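4.2 What people mean by "green apple"

We come now to the part of the survey we enjoyed most. Of the 3,497 diary entries collected in Harville and Tandstead, a surprising share mention fruit by color before anything else. People write "the green one" or "an orange thing, small" long before they reach for a variety name, and they do it with real confidence! Our coders had expected store labels to dominate (they are, after all, printed on little stickers and shelf cards), but the home vocabulary is looser, richer and a good deal more fun to read.

Green apples are the best case. In the Tandstead diaries the word "green" covers everything from a pale yellow skin to a deep, grassy one, and the same writer will often stretch it further in February than in the fall, when there is more on the shelf to compare. "Tart" travels with it almost everywhere, even in entries where the eater goes on to call the apple sweet. Citrus behaves differently: "tangerine," "mandarin" and "clementine" trade places freely inside a single household, sometimes inside a single sentence. A yellow-green apple next to a tangerine (Figure 3) is the kind of everyday pairing for which our diarists offered the widest spread of names.

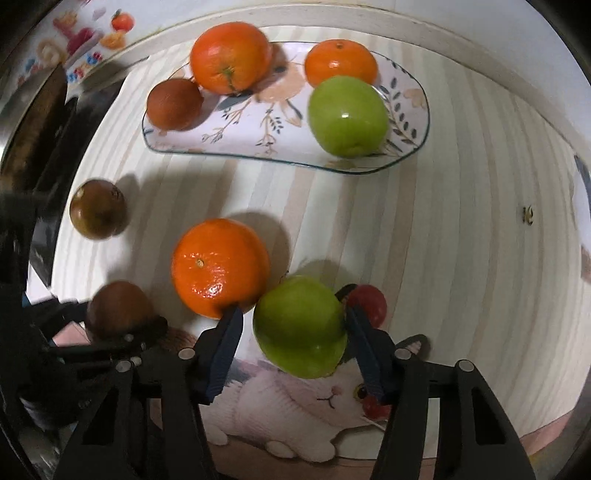
Figure 3. Green apple and tangerine on a white table.

Catalina Villalba objected, on reading an early draft of this section, that color words in a food diary may say more about haste than about taste: someone writing at 7 in the morning puts down the shortest word that will do, and "green" is shorter than any variety name she could think of. She suggested looking at the evening entries separately.

We did, and we are very glad she pushed us. Evening entries are longer, and variety names do appear more often in them, yet the color word usually stays put at the front of the phrase. The name gets added on after it, as in "green apple, the Hustura kind." For tangerines the late entries bring in peel and seeds (easy to peel, too many seeds, no seeds at last), while the color drops out almost completely. An orange skin seems to go without saying, and a green one does not.

The Harville entries follow the same pattern with one lovely exception, a cluster of 13 households where apples are sorted by use, so that "pie apple" beats every color term. We return to these households in Section 5.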